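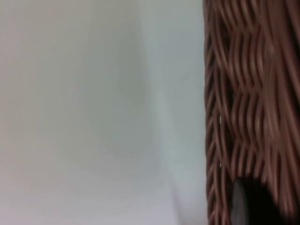
Wrist camera, close in on the side of the basket.

Setting up a pick-and-place task on a home-built arm

Posted January 3, 2023 by Jessie Tosh

This page covers the table, the two cameras and the first task for the Skolik arm. If yours isn't bolted down and homed yet, go back and do that part first. I work in the shared shop at Agbenyega, but a bench in the garage is fine.

What you need

A plain white tabletop
A woven basket with sloping sides
A few cubes in two colours
Wrist camera and mount
A second camera on a fixed stand
Brovell controller board with the April firmware or newer

1. Set the table

Wipe the surface down and put the basket toward the back, right of centre. Turn it a little so it isn't square to the table. Leave the left side clear for the arm to swing through. Put the cubes out in front of the basket, with a gap between them wide enough for an open finger.

2. Mount the wrist camera

Fasten the mount behind the gripper and tilt it until the fingertips show along the bottom of the picture. You want to see the tips and not much more. Run the cable back along the forearm with some slack at each joint, then move the wrist through its full range by hand with the power off. 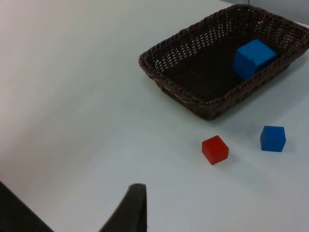
Wrist view with the fingers open, one blue cube in the basket and two cubes still on the table.

Lock the exposure once the colours look right. On auto, my blues shifted every time the dark basket filled the view.

3. Place the fixed camera

Mine is 135 cm from the base of the arm. It should see the whole basket, including the floor of it, and all the cubes with the arm parked out of the way.
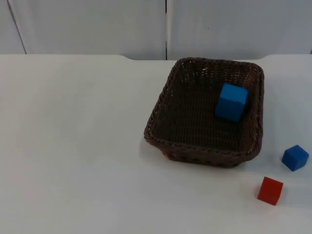

Tighten the stand and mark its feet with tape. If it gets bumped you'll have to calibrate again – I've done it more than once.

4. Check the speed and run

Open the Jundov config and set the travel speed to 300 for the first runs. Set the grip delay to 22. Start with the cube nearest the gripper and keep a hand on the stop button. Save both video streams for every run, including the bad ones, and name the folders by colour and run number.

Next part: writing the sort routine.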